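Home | Open Days | Workshop Notes | Checklists | Contact

Open day safety checklist, Mansour Hall, with my comments
Posted in April by the Tuesday walk-round person

I did the walk-round for the Wondel open day again and promised I'd put my notes up this time so the next host isn't starting from a blank form. The form is the regular one (OK, fix, or not OK, plus a comment box that's always too small for me, so I typed the comments out). I started at 3 in the afternoon, with doors at 4:30, and anything marked "fix" got looked at again before we let people in.

If you're hosting the next one at Staller, copy the items and ignore my rambling.

PART A. GETTING IN AND GETTING OUT

1. Main doors open fully and stay open. OK.
The left one still wants a shove. Both hooks hold.

2. Rear exit clear. Fix.
Two stacks of folding chairs were parked right in front of it. I moved them to the coat room. Please put a note on the door for the chair delivery people, they go for that spot every single time!

3. Exit signs lit. OK.

4. Room limit posted where the greeters can see it. OK.
The limit for the main hall is 133, and that includes the presenters. The greeters had a clicker and a spare clicker. I'd still like the number printed bigger, it was on a half sheet taped to the desk and I had to bend down to read it.

5. Aisles wide enough for a wheelchair between stations. Fix.
Fine everywhere except by the Ornow table, where the banner stand stuck out into the aisle. We slid it back against the wall and that did it.

PART B. POWER AND CABLES

6. Floor cables covered. Fix.
Covers were down on the main run. The short run to the projector had tape only, and the tape was already curling at one end. I asked for a proper cover and got one from the storage closet (bottom shelf, behind the easels, in case you go looking).

7. No power strip plugged into another power strip. OK.
I found one last year and I've been a pest about it ever since.

8. Hanging cables kept away from where visitors stand. OK with a comment.
I'd ask every table to look at this from the visitor side, because a cable that seems tucked away from behind can be right at kid height from the front. Walk around, crouch down, look again. It takes a minute.

9. Stop button at each powered station, and the presenter can reach it without stepping. OK.
I had each presenter close their eyes and put a hand on it. A little silly, but I like it and I'm going to keep doing it.

PART C. PICK-UP TABLE

This is the station people bring their kids to, so I spent the longest here.

10. Tabletop flat, steady and wiped down. OK.
I leaned on all the corners and nothing rocked.

11. Small items kept together and put back in their container between turns. OK with a comment.
My worry is always something little and round getting away and ending up under somebody's shoe. I asked the presenters to do a quick look at the floor every 30 minutes and to say it out loud to each other so it really gets done.

12. Containers free of cracks and sharp rims. OK.
I ran a finger around every rim. Smudges don't bother me, cracks do. Thin clear plastic gets brittle after a few seasons of being dropped, so if you hear a crunch, swap it out.

13. Gripper fingers checked for loose fasteners, rough edges and anything that could catch skin. Fix later.
The pads are fine to use, but the edges are getting ragged and I'd like them on the list for the next parts order. Give them a wiggle before every session, and keep visitors' fingers out of the gap, even when the thing is just sitting there open.

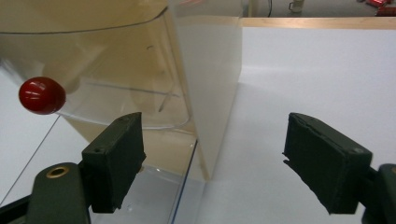
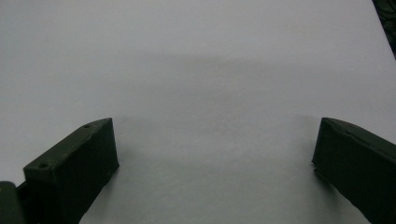 The dark green fingers are open in both. The ragged edge I mean is on the right-hand one.

14. Visitor line marked on the floor. Fix.
There was a line, but it was so close to the table that anybody with long arms could've reached right over it. We pulled it up and moved it back one big step. Much better, and people could still see fine.

15. One presenter on the table, one watching the crowd. OK.
I know this feels like a lot of people for one table. When it gets busy you'll be glad of the second one. The person watching shouldn't be answering questions, which is hard if you're friendly (I'm terrible at it).

PART D. TALKS CORNER

16. Chairs linked in rows. OK.

17. Speaker stands stable. Fix.
One had its legs only half spread. I opened them up and put the sandbag back on.

18. Sound level comfortable in the front row. OK.
It was a bit loud for my taste but I sat through a whole test track and my ears didn't ring.

PART E. FIRST AID AND PAPERWORK

19. Kit stocked and in date. Fix.
Low on small bandages. The drugstore on the corner had them.

20. Incident sheet on the greeter desk, with a pen that works. OK.
The pen was tied on! Thank you to whoever did that.

21. Deductible and contact number for the hall on the back of the sheet. OK.
It's $3,825 this year and the number hasn't changed. Staller has its own sheet, so don't carry ours over.

STILL OPEN AFTER THE WALK-ROUND

Order pads for the pick-up table gripper.
Reprint the room limit in big type.
Buy one more short cable cover so we quit borrowing the one from the closet.
Ask Mansour Hall about the left door. I've asked before, I'll ask again.

Send me your comments if you run this list at Staller, especially on item 14, I'd love to know how far back you put the line.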